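Grestatlow Workshop — Room Walk-Through Checklist, Tabletop & Small Items
Month: July
Start 9:40 am, done before lunch
Form 12, old version, new ones not printed yet

Key: OK / FIX / N/A. Comments go after the dash. Keep it short, I have to type these up.

Tabletops first, then storage, then floor and exits. 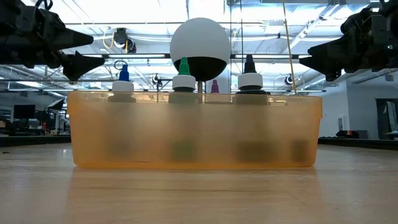 Squeeze bottles in the orange bin, nozzle caps on.
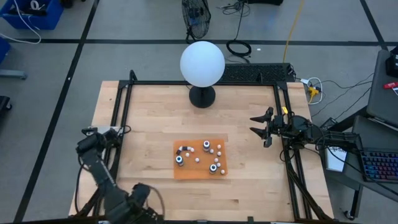

Do squeeze bottles need a label if the cap color already tells you what's in them?
Every bottle gets a label, cap color doesn't count. Caps get swapped at the sink all the time. Write the contents and the month filled on the body of the bottle, below the collar, in marker that doesn't wipe off.

SECTION A — BOTTLES AND BINS

A1. Bottles stored upright — OK
A2. Nozzle caps on — OK. Four bottles, blue, green, magenta-purple, black.
A3. Labels on body of bottle — FIX. Could not confirm through the side of the bin, pull each one and check. Do it for the Nonon shelf too.
A4. Bin sits flat, clear of table edge — OK
A5. Bin has bottles only — FIX. Ball on a stick is in with them, white top black bottom, stands up way taller than the bottles. Top heavy things go in the tall crate. Also something dark down at the right end, find out what and put it away.
A6. Short bottle easy to see — FIX, sort of. Magenta one barely clears the rim. Move to front row.
A7. Refill jugs on bottom shelf, lids tight — OK. One lid was cross threaded, redid it.
A8. Safety sheets in binder — FIX. Cormier sheet is missing, the rest are there. Binder rings are shot as well.

SECTION B — LAMPS AND ELECTRICAL

B1. Globe lamp stands on its whole foot — OK. Round foot, on the wood, near the back of the table.
B2. Lamp clear of paper and cloth — OK. Orange mat is in the middle of the table, keep it there.
B3. Lamp cord and plug — did not get to it, see follow up
B4. Bulb no stronger than the sticker on the socket says — check when lamp is off. Same for the Clodolo desk lamps in the back, all three.
B5. Power strips off the floor — FIX, one under the sink bench. Hook is there, use it.
B6. No strip plugged into another strip — OK
B7. Keyboard — behind the back rail. Goes on the shelf when not needed.

SECTION C — SMALL LOOSE ITEMS

C1. Small balls in a cup or tray — FIX. Eight little white ones out on the mat, most on the right half. They roll. If one hits concrete somebody is going to step on it. Need a tray with a lip.
C2. Small parts kept off the bare table — OK. Three short black cylinders, white rings at the top, all standing on the mat.
C3. Segmented black and white piece — on the mat, upper left. Needs a home, no bin for it on the list. Add to small parts drawer?
C4. Mat flat, corners down — OK but crooked. Sits a bit rotated, straighten it.
C5. Parts drawer closes all the way — FIX. Sticks again. Wax the runner.

SECTION D — TABLES AND FLOOR

D1. Tabletop wipes clean, no splinters — wiped and felt the edges, OK. Wood tops get the mild spray only, NOT the degreaser. Degreaser ate the finish on bench 2.
D2. Floor tape — three black lines on the gray floor. Go over the ends by hand and replace any peice that lifts.
D3. Walkway 36 inches minimum — OK at the door, tight by the coat hooks. Moved the stool.
D4. Exit sign lit — OK
D5. Extinguisher tag in date — OK, gauge in green
D6. First aid box — FIX. Out of the large bandages. Reorder, box of 50. Eye wash ok, seal unbroken.
D7. Mop bucket empty and put away — it was not. Is now.

COMMENTS

Better than last time overall. Mostly it's things without a place to live — the ball on the stick, the little balls, the segmented thing. Get lidded trays, the storage catalog has them under item 288, two should do it.

Spill kit in room 335 was borrowed and came back half empty, absorbant pads all gone. Whoever uses it, write it on the sheet on the lid.

FOLLOW UP

Cord and plug on globe lamp — before next use
Bottle labels — same day
Tray for small balls — order it
Power strip on hook
Cormier sheet, print and file
New binder
Bandages, pads
Drawer runner

Re-check A3, A5, B3, C1 at 2 pm. Rest can wait for the August form.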